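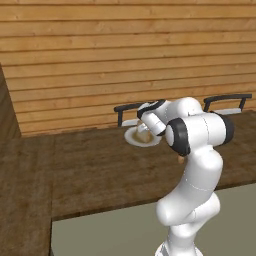 White robotic arm over a dark brown wooden counter, computer rendering.

Progress report: voice features in the Vutum navigation app
Prepared by Trinidad Castillo for the Zanditz Fund
Jul 10, 2023

Work since the last report
The February report covered the speech recognizer and the first set of commands. Since then we have moved the voice feature out of the separate test app and into Vutum itself. Drivers in the Stustham pilot can now ask for a new route, mute alerts, report a closed road and call a saved contact with the phone in its holder. Adding a stop in the middle of a trip works too, but only for places already saved in the app.

Pilot
The grant agreement called for 1000 drivers in the pilot group. We reached that number in the spring and closed sign-up. Most joined through the notice inside the app – the mailed cards brought in very few, and we will not print more. Android users were let in first. The iPhone build followed three weeks later than planned, after a problem with background audio that cut off the spoken reply when music was playing.

Problems
Street names remain the weak spot. The recognizer does well with short names and poorly with numbered routes, especially when a driver says the route number and the direction together. Buzatu, our speech supplier, has sent four updated models. The latest is better on numbered routes but slower to answer on older phones, so we have kept the previous one in the pilot and are testing the new one in house.

Battery use went up when the app listened all the time. Listening now starts with a tap or the wake phrase, and the wake phrase is off by default.

Budget
Spending is within the approved amount. The line for printed materials is underspent, and we ask to move the remainder to phone testing. The form is attached.

Next period
Spanish commands are next, starting with rerouting and calls. We also plan to let drivers add a stop by category, such as gas or parking. The privacy text shown at first use is with our lawyer and should go into the app before the pilot is opened to drivers outside Stustham.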